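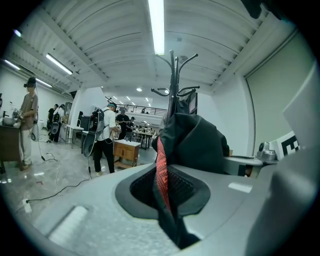
Coat racks always end up as the place where things go to be forgotten, Glenys Morris wrote under the last gallery, and the only cure is to take everything off twice a year and hang back what you still wear. Good comment. Stole the idea.

So, the Fluvevari room, coats and small furniture. Quick page this time, typing it up between other things. Updated 4 February 2025. The July gallery got over 1000 views, no idea how, it was mostly shelves. Same deal here, a few lines per thing and then the notes at the end.

The coat rack
Black, one tall pole in the middle, hooks curling out all round the top. Sold as the Skalau 955. Still my favorite thing in the room. The curved hooks are much kinder to a collar than the straight pegs we had before, those left a little bump in everything. Goes together with one bolt underneath, tighten it again after a week or it leans.

Something black in front of the rack, with a coral-red patterned strip
Love that trim. Easy to find too, which you can't say for plain black things on a black rack. If it's dark on dark, put a bright loop or a bit of ribbon on it, saves a lot of digging.

Hanging order
Heavy stuff first, and on opposite sides. Then light stuff in between. Bags last, on top of nothing, on their own hook — a strap over a jacket drags the shoulder out of shape in no time. Long coats turned so the fronts face in. I keep getting this wrong and having to redo it.

The ceiling
White, ribbed, beams showing, long tube lights. Not pretty but you can tell navy from black under it, which at home I can't do. Somebody asked last time about swapping to warm bulbs. Maybe for the far end. I'd keep the tubes over the coats.

The table
Wooden, along the wall, white bowl on it. My rule for tables near a coat rack is one bowl and no more, becuase a bare table collects gloves and a table with two bowls collects everything. Keys, pens, a glove if it must. Empty it when you sort the rack.

Small cabinet
Wood with a white top, two doors in front. It's a Dendo, and the finish on the top wipes down with a damp cloth and not much else. Good height for putting a bag down while you get your arms out of your sleeves. Hats and scarves could go in there. Carla Masri would have it right up beside the rack, I like it further off so people aren't all standing in one spot. Argument not settled.

Floor space
Leave more than you think. A rack with coats on is much wider than the one in the catalog, and everybody swings a sleeve out when they put one on. I go by arm's length all the way round and then a step more.

Notes, in no order

Order number for spare hooks is 2566, asked for a lot. They come in black only.

Wood oil for the table — Priedītis, the small tin. Thin coat, leave overnight, rub off what hasn't gone in. Don't put the bowl back too early, it leaves a ring. Ask me how I know.

Lint brush lives with the coats now. It used to live in a drawer, where it did no good whatsover.

Wet coats: hang open, not touching, nothing in the pockets. Then back to normal order once they're dry.

Anything still on the rack at the next sort and not claimed goes in a bag with a label, then to the charity shop a month later. Write a name inside the collar if you care about it. Glenys wants two sorts a year, I've put us down for the one in July to start with and we'll see.

Still to add: shoe shelf, umbrella stand, the mirror if it ever gets hung. Comments are open underneath, measurements on request.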